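Docs > Workplace pilots > Winanov laundry > README

# winanov-garment-fold: README / data card

Status: pilot data, second drop. Read the staffing part before you quote any numbers.
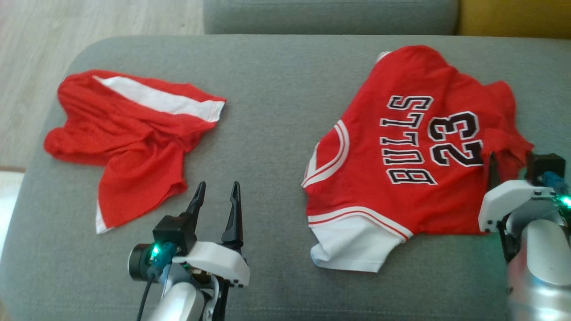
Short version. Winanov does uniform and sportswear laundry for clubs and gyms. Folding is the slow bit. Dikora put two-arm stations on the folding floor and we recorded what the stations did and what the crew did around them. This card covers both. Most data cards skip the second part, this one won't.

## What's in it

- 129 episodes, one garment job each (one item or a small set)
- 14 folders on the crew, all took turns as operator
- head camera video, joint positions, gripper open/close, operator notes
- shift notes in plain text, names stripped
- wage and schedule info is NOT included, don't ask

Garments: jerseys, shorts, tees, a few towels. Jerseys are the hard ones. Slick fabric, armholes, trim that curls. Big printed numbers help the model find which way is up, plain backs don't.

## How it was recorded

Operator drives both arms from the leader rig, start to finish. No autonomous runs in this drop. Soft surfaces as well as tables, on purpose, cloth drags differently on upholstery and the old Valtier set was all tabletop. Start states are whatever the operator set up, bunched or spread. Don't assume flat.

An episode ends when the operator hits the pedal. Not when the fold is good. Check `fold_ok` before you train on anything, it's filled in by a second person from the crew.

63 episodes have `fold_ok` = yes. Rest are partial, dropped, or fold came out crooked. Kept them all. Failures are useful, and deleting them would make the station look better than it is.

## What changed for the crew

Station jobs got a name: "operator". Same people, same pay grade at first. That was a mistake and the crew said so by week two. Driving two arms while watching cloth is tiring in a different way, eyes and neck, not wrists. Wrist complaints went down in the shift notes. Headaches went up.

Sessions capped at 90 minutes after that. Then back to the tables or sorting. The cap came from the folders, management wanted longer.

Other stuff from the notes:

- Hand folding is still faster. By a lot on jerseys. Anyone telling you otherwise is reading the slides.
- Tables used to face each other. Stations face the wall. People missed talking. Two got turned around in July, notes get noticeably friendlier.
- Older staff were better operators than expected, they know where to grab. Newer staff picked up the controls faster and the cloth slower.
- Nobody was let go during the pilot. The agreement only runs as long as the pilot does. We can't say what happens after and this card shouldn't be used to claim anything.

Operators teach the model how they fold. So their skill ends up in the weights and we think they should get paid for that, seperate from the hourly rate. Winanov agreed to a per-episode bonus. Small. Better than zero.

## Consent

Everyone recorded signed per session, not once at the start. Could pull an episode later, some did, they're gone from the set and the ids are just skipped. Gaps in numbering are normal, please stop filing issues.

## Known problems

- Gripper state lags video by a couple frames in early episodes
- Notes are uneven. Some shifts wrote a page, some wrote "fine"
- Red on red is bad. Matching shorts and jersey get merged by the segmenter when they touch
- `surface` field is missing in places, will backfil when there's time
- One laundry, one crew. Tunstall site is not in here, different rig

## Use

OK: research, training, studies of work and workload.
Not OK: scoring individual workers, setting quotas, figuring out who is who from the notes.

Changes go through the crew rep first, then us. Slower, yes.

Shares 14 | Comments 4

**clothbot_lurker**
Is gripper lag fixed in the new drop or still only documented?

**maintainer**
Documented. Constant offset within an episode so you can shift it yourself. Script in tools/.

**foldingfloor**
Worked these stations. The neck thing is real. Raise the screen, it helped me more than the cap did.

**t_reader**
Would like to see the hand folding times next to the episodes. Hard to judge the "by a lot" without them.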